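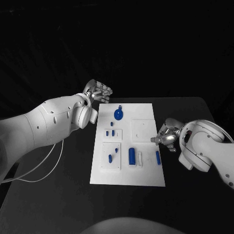
Prepared by Vija Navickas, Lecturer in Personal Finance
Corbridge Evening College, Department of Business Studies
Revised February 15, 2025

Handout 6: Bonds, Interest Rates and the Bond Ladder

Purpose of this handout

These notes accompany the second lecture on fixed income. Students should already be familiar with the difference between owning a share of a company and lending money to it. The notes do not replace the assigned reading, and nothing in them should be taken as a recommendation to buy or sell a particular security.

1. Terms used in the lecture

Face value (or par value): the amount the issuer promises to repay when the bond comes due. In this course the face value is always $1000 unless a problem states otherwise.

Coupon: the interest the issuer pays, stated as a percentage of face value. Most bonds issued in the United States pay the coupon in two equal installments each year.

Maturity: the date on which the face value is repaid.

Price: what a buyer pays for the bond today. Bond prices are quoted per 100 of face value, so a bond quoted at 100 is trading at par.

Current yield: the annual coupon divided by the price paid.

Yield to maturity: the annual return a buyer would earn by holding the bond to maturity, taking into account the coupons, the price paid and the amount repaid at the end. The calculation assumes that coupons are reinvested at the same rate.

2. Why prices and rates move in opposite directions

Suppose that Overgaard, a manufacturer, issues a bond at par with a coupon of 6 percent. The holder of one bond receives $60 a year. If market rates for similar borrowers later rise, new bonds will pay more than $60 for the same outlay, and the older bond can be sold only at a lower price. If market rates fall, the older bond becomes more attractive and its price rises above par.

The size of the price change depends chiefly on the time remaining to maturity. A bond with one year left will soon return its face value, and its price does not stray far from par. A bond with many years left locks its holder into the old coupon for much longer. Students are frequently surprised by how large losses on high-quality, long-dated bonds can be, and the point will be taken up again in Section 5.

3. Credit risk

The Overgaard example assumes that the company pays in full and on time. Where there is doubt, lenders ask for a higher yield. The difference between the yield on a corporate bond and the yield on a Treasury security of the same maturity is called the spread. A widening spread suggests that the market has become less confident in the borrower, or less willing to hold risky debt in general.
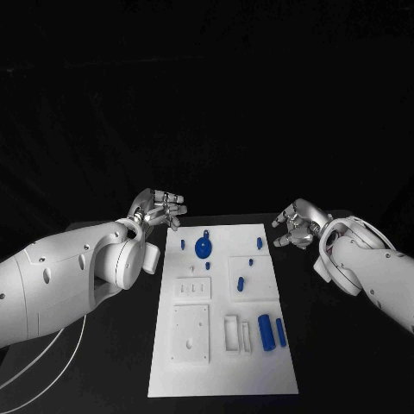 A bond ladder is a set of bonds, or certificates of deposit, that mature at regular intervals. When the shortest rung matures, the proceeds are used to buy a new bond at the long end. The investor therefore reinvests a portion of the money at whatever rate prevails each year, and avoids placing the whole sum at one rate on one date. The length of the ladder stays the same from year to year, although the bonds in it change.

4. Limits of the ladder

A ladder spreads reinvestment dates. It does not remove credit risk, and a ladder built entirely from the bonds of a single issuer is poorly diversified however its maturities are arranged. Callable bonds also require care, as the issuer may repay them early and leave a gap in the schedule - usually at a time when rates have fallen.

5. Written work

Problem A. Custano Savings offers an account in which a deposit of $3293 earns 6 percent a year, compounded annually. Find the balance at the end of the second year and show each step.

Problem B. A retired couple in Bristness hold their savings in one long-dated bond purchased at par. Market rates have since risen. Explain in one page what has happened to the market value of the bond, what has happened to their income, and in what circumstances the loss would matter to them.

Problem C. Draw up a ladder with five rungs, using Treasury securities only. State the maturity of each rung and describe what is done with the proceeds when the first one matures.

Answers are to be submitted to Algirdas Ots, teaching assistant, before the next lecture. Calculators are permitted. Students who took the December examination and are repeating the unit should complete Problems A and C only.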